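From: Comfort Quartey
To: local-ads list
Date: September 5, 2021
Subject: Re: Komance billboards

Wanda, all -- quick one, boarding soon.

Wanda Nakamura wrote:
> Has anyone else seen the Komance boards out by Skundirville? "Move in
> with someone you've never met" and then a picture of a front door. Took
> me two passes to get that it's for house listings. My sister thought
> it was a dating app. Is this working for them or are we all just
> talking about it?
> Wanda

Seen them, yes. Client side is Gopinath Arumugam, copy came from Thampi. I did the radio version so not neutral here.

They booked 7 boards to start, cut to 4 after the first month. Not a panic, the other three were on the old road and the rent was silly. Phone line got 893 calls, nearly 300 of them asking if it was a dating thing. Gopinath was thrilled. Sales desk less so, they had to answer them.

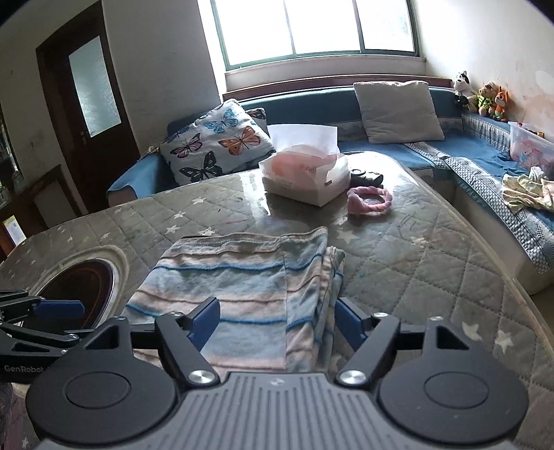 Does the radio spot use the same line as the boards?

It uses the first half only, then goes straight to the web address and the words "homes for sale," which we added after the first week of calls.

My two cents: the line is good, the logo is to small. From a car you get the joke and miss who's telling it. Aishwarya Nadar said as much at the pitch and got talked over. Zolton ran something similar with the name across the top and I didn't hear of any mixups, though I only know their campaign from the outside. 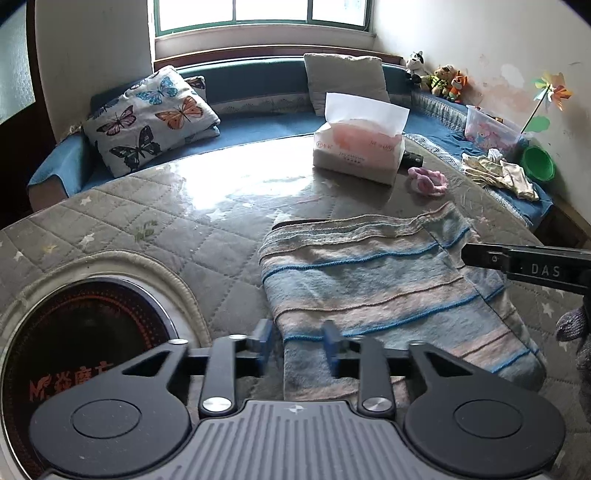 Striped towel, folded.

Other thing -- Kamala Kotian is collecting rate cards for the out of town sites. If you've got anything from this year send it to her direct, not to teh list, the last PDF bounced half of us. Prices with the print cost seperate please.

Wanda, can you get the side road board on your next trip past? Want to know if they've pasted over it yet.

Comfort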